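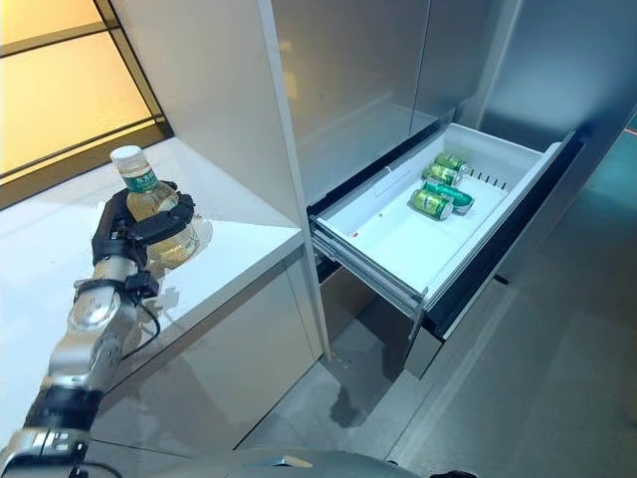 Call for participants – shopping lists wanted

The Bronwood Shopping List Project is looking for people who still write their grocery lists by hand. Second round, starts in January. Sign up now, spots go fast.

What it is: we study how people plan food shopping on paper. What gets written first, what gets crossed out, what gets added in the store with a different pen. Last round we got 982 lists from 323 households. Great stuff, but way too many of them from the same few zip codes, and hardly any from people under 30 or from big households. So we're trying again.

Who can join
18 or older
Live anywhere in Bronwood or Saarela
Shop for groceries at least once a week, for yourself or for others
Write the list on paper – envelope backs, sticky notes, school notebooks, all fine
Any language! We have readers for Spanish, Finnish and Polish right now, others we'll sort out

Who we can't take this time: people who work in a grocery store, and anyone from the first round (sorry, we loved having you). If two people in one house both write lists, both can sign up, seperate forms please.

What you do
Write your lists the way you always do. Don't tidy them up. Don't copy them out nicely afterwards, we had a lot of that. Keep each list once you're back from the store, put it in the envelope we give you, write the day and the store on the back. Nine weeks total. At the end one sit-down chat, 40 minutes or so, where we go through a few of your lists together. Can be by phone.

Missed a week? Fine. Lost one? Also fine, just put in a blank slip so we know.

What you get
A $60 grocery card, half at the start and half after the chat. Bus fare if you come in person. Your lists back if you want them, check the box on the form. Otherwise they stay in the collection with your name off.

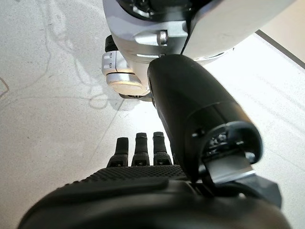
Black fingers and thumb, close up.

Privacy
Lists say more than you'd think. Medicines, birthdays, phone numbers on the back. We black out names and numbers before anybody outside the project team reads them. You can pull any list, any time, no reason needed. Recordings of the chats get erased once they are typed up.

Where
Project office is in the Trarard Building, room 9, Bronwood. Side door, the front one sticks. Drop-in for questions Tuesday and Thursday, 4 to 7 pm. Street parking only. There are two steps at the side door – call first if that's a problem and we'll meet you somewhere else.

How to sign up
Pick up a form at the office or at the Saarela library front desk. Or call and we'll mail you one, extension 3417, leave your name and adress and say it slowly please. We need to know: age group, how many people you shop for, which store mostly, and what you usually write on.

We'll get back to everyone, yes or no, before the holidays. Envelopes go out the first week of January.

Erix Fund pays for this round. They don't see the lists.

Questions about pay or the consent form, same extension.

Posted 1 November 2022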